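Old office computers get second life at Mestbridge repair hall

MESTBRIDGE, 12/04/2021 – A recycling workshop in the old tram hall on Patwary Road has started to take apart 360 desktop computers which were given away by offices in the region. The parts that still have some value will be sorted, checked and offered to schools and small repair shops before the winter is over.

The work is done case by case on a long metal table. The tower is laid on its side, the side panel comes off, and then the drives, memory and cards can be reached.
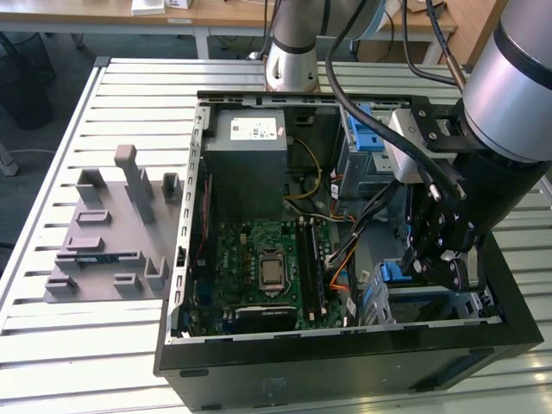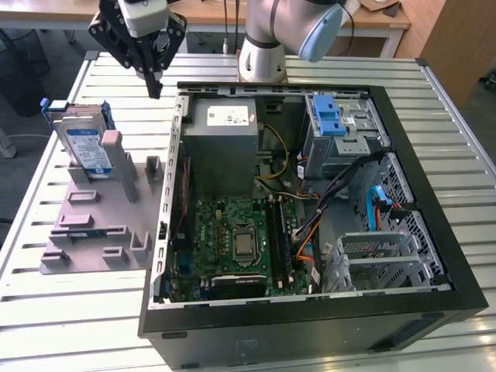
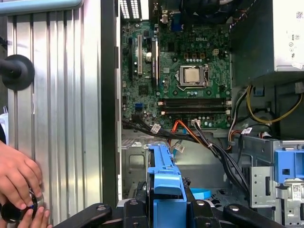
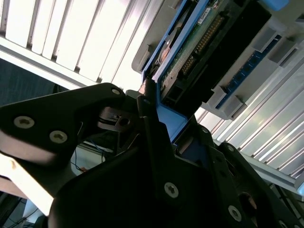 Desktop computer parts at the Mestbridge workshop. The first three pictures show opened towers, the last one a module in a blue plastic frame.

Malsha Bepari is leading the project for the recycling firm Dorkthorpe. She explained that many of the computers came from accounting offices and from one insurance company in Rendville, where all the machines were replaced in November.

"People think that an old computer is one piece of waste," she said. "For us it is a box with many different things inside, and every one of them has its own road to go."

Hard drives have the strictest rules. Each drive receives a number on paper before it leaves the table, and it is erased in a separate room. Drives which do not pass the test are sent to be shredded. Until now 98 drives were erased with success and 34 had to be destroyed, according to the firm.

Memory modules are easier to place. Tanvir Haque runs a repair shop near the station and has already reserved a box of them. His customers often have a slow computer at home, and they do not want to spend much money on it.

"With more memory the machine can serve two or three more years – for school work this is enough," Haque said.

Processors and power supplies are kept also, but the demand for them is smaller. The steel cases go to a metal dealer by weight. Cables are collected in sacks and sorted later by type, a task which takes more time than the workshop had planned.

Fedir Marchuk, a teacher of electronics at the technical school in Rendville, came to visit the hall last week. The school would like to receive 68 complete sets of parts, so that the students can build a computer by themselves in the spring term. An agreement is not signed yet. The question of transport is still open, and the school has to find a dry storage place.

The workshop accepts more desktop computers from companies until the end of the month. Monitors and printers can not be taken at this moment. Private persons may bring one computer per household to the side entrance, and they are asked to remove their own files before.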